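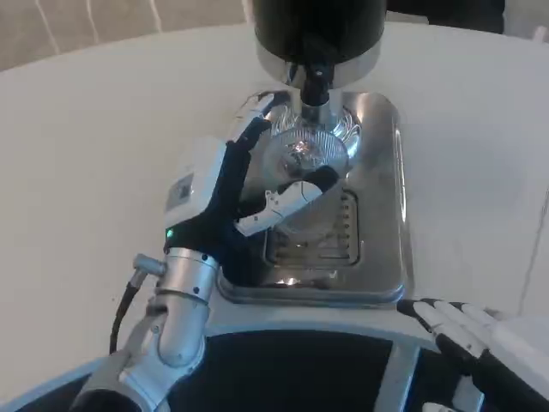

by Karla Escobedo
Posted in: diary, Stindbridge

21/10/2020. Up too early, no breakfast, straight to the drinks table. Want to get this down before I forget which glass was which.

Black tap, chrome collar, big shiny tray underneath. Love the look of it. Hate polishing it. Every fingerprint shows and the steel picks up whatever light is on. Did it with the blue cloth, then again with a dry one. 20 minutes gone on a tray!

Glasses are the good ones from Hollis, the patterned kind. Box of 32, heavier than I wanted to carry up from the car. They do catch the light nicely up near the rim. Mom would say too fancy for a table like this. She'd be right, I don't care.
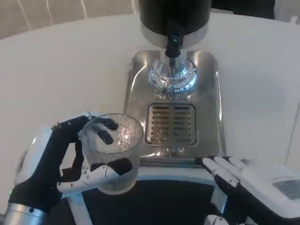

Last edited: October, late evening

Ribbed glass, white table, that's pretty much my whole taste in one go. Want the same at home, if I ever get rid of the brown one from Grastley.

Note to self, the grate with the slots needs a proper scrub, a brush not a spoonge. Stuff sits down in the gaps. Also ask about a mat for underneath. And lemons. Forgot lemons again.

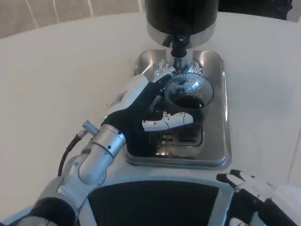 Karla Escobedo
Drinks and tables, Stindbridge

Dark stuff in the glass, nearly black. Looks so much better in clear glass than in a mug. Had 2 today and that's plenty for me, was awake till all hours last time. Tried to write up the shopping list in between and wrote "tray" twice.

Lunch was crackers. Called Mom back, she talked about the dentist for 20 minutes, fine, feet up on the box.

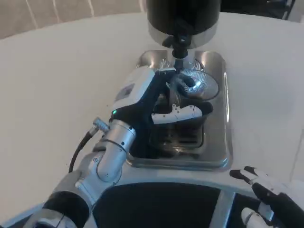
Left of the tray, little specks on the counter.

Crumbs? Grounds? Will wipe teh whole top down tommorow, left side first. Cloths are in the wash. Bed.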